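About Tesska

Posted by the Tesska office, September

Tesska makes two-finger grippers and the software that goes with them. Our customers fit them to robot arms they already own, or buy them as part of a kit with an arm chosen by us. Most of the work the grippers do is in kitchens: clearing plates, moving bowls to the sink, putting cutlery in a rack. We also sell to teaching labs and to a few firms that sort small household goods.

We started as a repair bench. Arms came in with worn fingers, stripped gears and cables that had rubbed through, and the fingers were nearly always the part that went first. Replacement fingers were slow to arrive and cost more than they should have. We began making our own, and after a while we were sending out more fingers than repaired arms. The repair bench is still open in the mornings and takes any make of gripper, including ones we did not build.

What we sell

The Grullard is our main product. It is a two-finger gripper with a small camera at the wrist, so that the view always looks out past the fingertips towards the thing being picked up. The fingers come off with 2 screws and can be changed without taking the gripper off the arm. It is supplied with a cable, a mounting plate, a spare set of fingers and a printed manual.

The Mendeck kit is for people who want to record their own tasks. It has a Grullard in the box, along with a stand, a power supply and the recording software. You guide the gripper through a job by hand, and the software keeps the camera view together with the opening and closing of the fingers. Recordings are saved as ordinary video with a plain data file alongside. You can open both without our software, and they stay on your own machine unless you choose to send them to us.

How we test

Everything we sell is tried on ordinary household things before it goes out. We have a test kitchen at the back of the workshop, with a steel sink, a run of worktop and a dish rack. The crockery is bought locally and replaced when it breaks or gets too scratched to be useful. Plastic bowls are harder than they look. They are light, they slide, and a spoon left inside shifts the weight to one side as soon as the bowl is lifted.

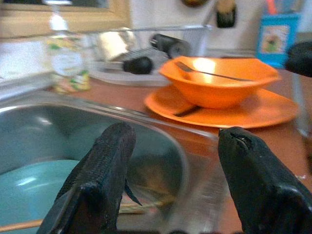 Grullard wrist view in the test kitchen, with an orange bowl and spoon on a plate beside the sink.

Each gripper design goes through 2,000 picks before we offer it for sale. Drops are written down along with the object and the lighting. We test with the blinds up and with them down, as steel and shiny plastic can look very different to a camera from one hour to the next. Fast arm movements blur the background in the wrist view, so slow and quick runs are logged separately. The results sheet for the current design is sent with every order and covers 2,017 picks, the extra ones being repeats where the log had been filled in wrongly.

What the gripper will not do

It is not sealed, and should not be put under water. It can reach into an empty basin, but washing up in a full one will damage it. It is not meant for hot pans or for sharp knives held by the blade. Very thin items lying flat, such as a single sheet of paper, are usually beyond it. If your job depends on any of these, please ask before ordering and we will tell you if another maker has something better suited.

Service and loans

Repairs under warranty are free, and you pay the postage one way. Spare fingers are kept in stock for every gripper we have made, including the first ones. Teaching labs can borrow a Mendeck kit for 4 weeks. Loans are booked through the office and the list for the autumn fills early, so write before the start of term if you can.

Our sister workshop, Kinnunen, machines the metal parts and does the final assembly. Moulded parts are bought in and checked there. Orders leave from Kinnunen as well, so the sender's name on the parcel may not be ours. Please send returns to Tesska all the same, with the order number written on the outside of the box.

Visits to the test kitchen are possible in the afternoon by arrangement. Bring the objects you want to have picked up.

Contact | Orders and returns | Loans | © Tesska. All rights reserved. | Back to top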